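Chapter 4
Physical Media and the Distribution of Game Content

4.1 Scope of the chapter

The previous chapter treated the game program as a fixed quantity of data and asked how a console of limited memory could run it. This chapter takes up a separate question: how that data reached the player, and what the choice of carrier did to the design, price and lifespan of the finished product. Three carriers are covered – the mask ROM cartridge, the optical disc and the network download. Floppy disks and cassette tape are discussed only where they explain a later practice.

A carrier is described here by four properties: capacity, access time, unit cost and durability. Capacity is the amount of data a single unit can hold. Access time is the delay between a request for data and its arrival in working memory. Unit cost is the price of making one more copy after the first has been prepared. Durability is the period over which a stored copy can still be read without error. No carrier in commercial use has been best on all four, and much of the history of console hardware can be read as a series of trades among them.

4.2 The cartridge

A cartridge holds its program in one or more memory chips mounted on a small circuit board. The console addresses these chips directly. For most purposes the program does not have to be loaded at all, and the access time is short enough that the player does not notice it. A level can begin as soon as the previous one ends.

The cost structure is less favorable. Mask ROM is made to order, with the data fixed during manufacture. The publisher must therefore state the size of the print run in advance and pay for it before any copy is sold. If the run is too large, the surplus cannot be erased and used for another title. If it is too small, a second order may arrive after demand has passed.

The case of the publisher Paltex is used throughout this chapter. Its platform game Wurkia was planned for a cartridge of fixed size, and the board was chosen before the artwork was complete. When the final build exceeded the available space, the team had two courses open: move to a larger chip, which raised the unit cost of every copy, or remove material. It removed material. Two of the planned stages were dropped, and several background tiles were reused with altered palettes. Reuse of this kind was common, and the reader will find it in many games of the period once the palette tables are examined.
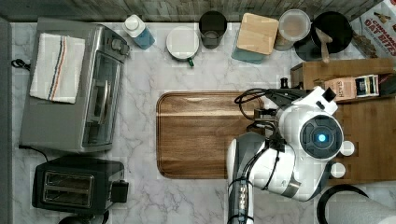 Some boards also carried additional hardware. A battery and a small amount of static RAM allowed progress to be saved. A mapper chip allowed the console to switch between banks of memory and so to address more data than its processor could otherwise reach. Each of these parts added to the unit cost, and the battery added a limit on durability. The program in mask ROM outlasts the saved game beside it, often by decades.

4.3 The optical disc

The optical disc reversed most of these conditions. Capacity rose sharply and the cost of pressing a further copy fell. A publisher could place a modest first order and repeat it at short notice. Recorded music, speech and full-motion video became practical for ordinary titles.

The penalty was access time. A disc drive must move its read head to the correct track and wait for the data to pass beneath it. The data is then copied into working memory, and play generally stops while a large transfer is in progress. Designers responded in several ways. Some placed loading screens between areas. Others hid the delay behind an elevator ride, a narrow corridor or a door that opened slowly. A third method was to store the same data at several points on the disc – a use of spare capacity to shorten the movement of the head.

The disc edition of Wurkia restored the dropped stages and added a recorded soundtrack. It also introduced a pause before each stage that the cartridge edition did not have. Players who compare the two editions are comparing carriers as much as designs, and a fair account must keep these effects apart.

4.4 A worked comparison

Table 4.1 gives planning figures for a later Paltex title, Cairns, as prepared by the replication firm Drustau. Costs are in cents per unit and exclude packaging, license fees and freight.

Table 4.1 Manufacturing cost of Cairns
Cartridge, standard board: 495
Cartridge, reduced board without save memory: 349
Disc, single: 40

The reduced board saves 146 cents per copy but requires a password system in place of saved games. The disc saves 455 cents against the standard board, though saved games must then be kept on a separate memory card, the cost of which passes to the player. These figures say nothing about unsold stock. That cost depends on the accuracy of the sales forecast, and it is treated in Section 4.6.

4.5 Terms used in this chapter

Build: a complete, runnable version of the program at a stated point in development.
Mapper: a circuit that selects which bank of memory the processor can address.
Print run: the number of copies manufactured under a single order.
Seek: the movement of a drive's read head from one track to another.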